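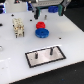
Are printed gears ever worth it for a small gear train?

Asked Sat 29 January

I keep reading that printed plastic gears are fine if you "dial in your settings." I've heard that about a lot of things. I'm putting together a little train on a flat white board, gears turning on metal pegs, with a multi-pin connector to take the wiring off. The guy at Lodik told me a printed set would last as long as molded. He also sells the filament. My first big gear started clicking after 27 hours of running. Is it the plastic, the pegs, or me?

3 answers

Answer 1 (6 votes)
Probably the pegs. Printed center holes come out tight, people ream them out by hand, and then the gear wobbles and chews its neighbor. Take the gear off and spin it alone on its peg. If the rim wanders, there's your click. I'd also check that the peg stands square to the board before blaming anything else.
I wouldn't believe "as long as molded" from anybody. I got 412 hours from a printed pair under light load, with a dab of grease, and the teeth were visibly worn by then. Good enough for me — maybe not for you.

Answer 2 (3 votes)
Buy the Bodin ones and be done.

Comment from the asker: Bodin doesn't list my tooth size. Did you check?

Answer 3 (0 votes)
Everyone skips the connector. If it's soldered to something that flexes, a tight gear will shake it and you'll get dropouts that look like a motor problem. I had that with an Ilten block in September. Not sure it explains a click, though. Are both gears the same plastic? Mine weren't and only one wore out.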